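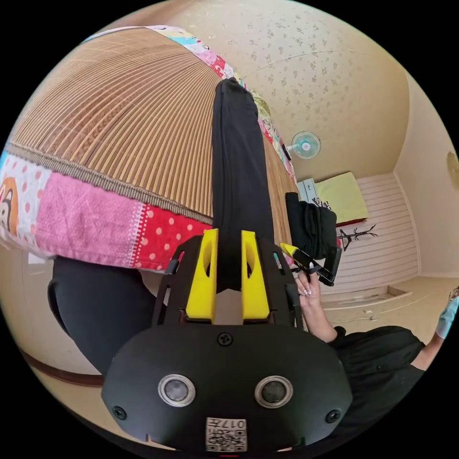

Page last changed: February, by the Stodwood workshop web team

Oana Olteanu has wanted a machine that folds trousers for as long as she has had her own washing to do. She and Savvas Vlachopoulos are now six months into building one, partly in the shared workshop at Stodwood and partly at home. I spoke to them both at the long bench by the workshop's back door, where the arms for the project are bolted down.

The plan is simple to describe. Two arms stand either side of a bed, each with a gripper on the end, and they fold what is put in front of them. The hard part is telling the arms what to do. Cloth never lies the same way twice, and Savvas gave up early on writing the moves out by hand.

"I had a program that could fold a tea towel if you ironed it first and put it down on a pencil mark," he says. "Move it by the width of a thumb and the arm folded the table."

So they changed the method. A person now holds the grippers, one in each hand, and does the folding with them. The grippers record what they see and how they move, and the recordings are used to train the arms. The yellow fingers on the hand-held sets are the same shape as those on the arms, and Oana says this matters more than anything else about the design.

"If the fingers are different, you're teaching it to do something it can't do," she says. "We had longer ones on the arms to begin with. They looked good and they missed everything."

The folding is done on a bed because that is where Oana folds at home. Savvas wanted a plain white table with even light. They tried it for a few weeks in the workshop, and the arms learned to fold on a plain white table with even light. Put a patterned quilt under the same trousers and they stopped dead. Since then the two of them have recorded on whatever is there, with mats, quilts and other clothes left lying about.

Dark clothes are the worst. "Black on black, it can't tell where one leg ends," Oana says. "You or I would look at the seam. It doesn't know what a seam is yet." A woven mat underneath gives the edges something to show up against, although she has noticed that the finger tips sometimes catch the weave and lift the mat as well as the cloth.

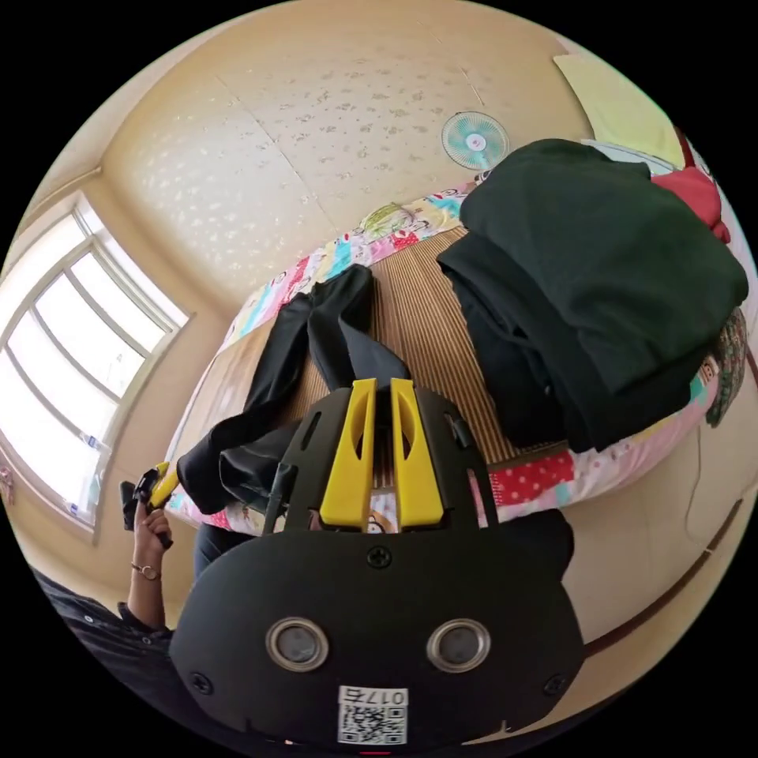 Trousers also take longer than shirts, which surprised them both. The waistband is thick and the legs are thin, so a grip that is right for one end slides off the other. Savvas showed me the order they have settled on: bring one leg over the other, pinch at the hem, carry the hem up to the waist, then smooth along with the side of the finger and fold once more. He did it with his bare hands in a few seconds. With the grippers it takes him most of a minute.

"You feel very clumsy," he says. "You've got no fingertips. You're picking up cloth with a pair of tongs. My wrists ached for the first fortnight, then I stopped noticing."

They have 1,562 recordings so far. Around 70 of those had to be thrown out, mostly from one evening when a lens had a smear on it and neither of them checked until they were packing up. Both grippers now get wiped before every session, and Savvas has taped a note saying so inside the lid of the case.

The controller board in each arm came from Kuston and has given no trouble. The power supply was another matter. The first one hummed, got hot and shut itself off whenever both arms lifted together. Its replacement is bigger than it needs to be and sits under the bench in a ventilated box that Oana built from offcuts.

I asked what the arms can do at the moment. Savvas is cautious. They can fold a towel nearly every time. They can get a pair of trousers folded in half if the legs are already more or less straight. Given a heap, they pull at it, and sometimes a sleeve comes out.

"Pulling one thing out of a pile is a separate job," says Oana. "We thought of it as step one of folding. We'll have to record that on its own, and I haven't started."

They disagree about what comes next. Oana wants to carry on with trousers until the arms are dependable. Savvas would like to begin on shirts, partly from boredom. For now they are doing trousers in the morning and, if there is time before lunch, a shirt or two.

Neither of them expects it to save any work. Oana still folds the family's washing herself, by hand, on the same bed. The arms are on the bench most afternoons and anyone at the workshop can come and look, but please don't lean on the left one as its base plate is still waiting for longer bolts.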